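OK, oud thread, a few of you asked how the duo record with Naveed is coming along. Long answer! I've got a cup of tea and sore fingers so let's go

First thing: we have a name now. We are Plamar. It was a typo in a text from Naveed and it stuck – I have stopped fighting it

For anyone new here, I play oud and Naveed Jafri plays tabla plus a frame drum he is weirdly protective of. We met at the Sunday session at Trenance (the back room, when it still had the bad piano) and have been playing together ever since

The record is seven tunes. Four are old ones I learned by ear from my uncle's tapes, two are mine, and one is a Norwegian waltz we got from a fiddle player called Skjelbred, who taught it to us in a parking lot in February. My hands have never been so cold and I still got the second part wrong

I play it wrong on the record too. I like my version now. Sorry, Skjelbred

We tracked everything live in 2 days at Kenta Miyazaki's place. Same room, no headphones, one pair of mics out front and one close mic on the oud for insurance. Kenta kept moving my chair an inch at a time and then going back to listen. I thought he was kidding. The last spot sounded so much better than the first one!!

Tuning talk, skip this if you don't care: I dropped the low course to C for the whole session so the tabla could sit in C too and we wouldn't have to stop and retune. That meant rewriting the opening of "Lantern Street," which used to hang on a low D. It has a sort of growl at the start now. I miss the old one a little

Somebody asked about strings. Same set I've used for years, changed four days before so they'd settle. I will not be taking questions about the pick (ok it's a plastic one, it's fine, the fancy horn one cracked)

Best take of the whole thing was at 11 at night when we thought we were just running the ending. Naveed goes into this long cycle and I came in a beat late, and he just waited for me. You can hear him laugh. Kenta wanted to edit it out and he lost that vote

Hammad Sethi is mixing. He sent the first two back yesterday and the drum is so warm, I played it in the car three times. My one note was less reverb on the waltz. His one note was that I breathe very loudly when I play fast. Noted, Hammad

Plotero is putting it out, on CD and download, and they're pressing 300 CDs. I wanted vinyl and then I saw the quote for vinyl. Maybe next time

Running length is 40 minutes, for the person who asked if it would fit on one side of a cassette. Depends on your cassette!

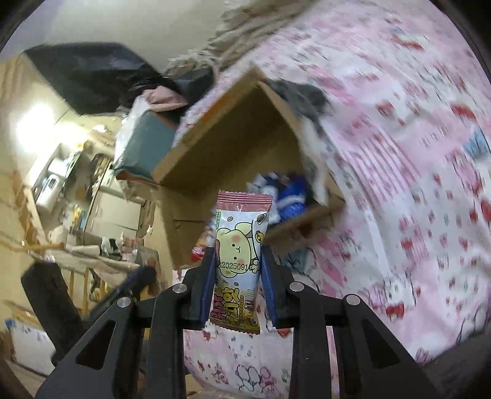 Elias Hattar
oud / Plamar / mostly tunings

Last one and then I'm off to practice – Dilwyn Rowlands is writing the liner notes, and he wants the story behind every tune, so if you were at Trenance the night we first tried "Lantern Street" and remember what I said it was about, please message me. I have no idea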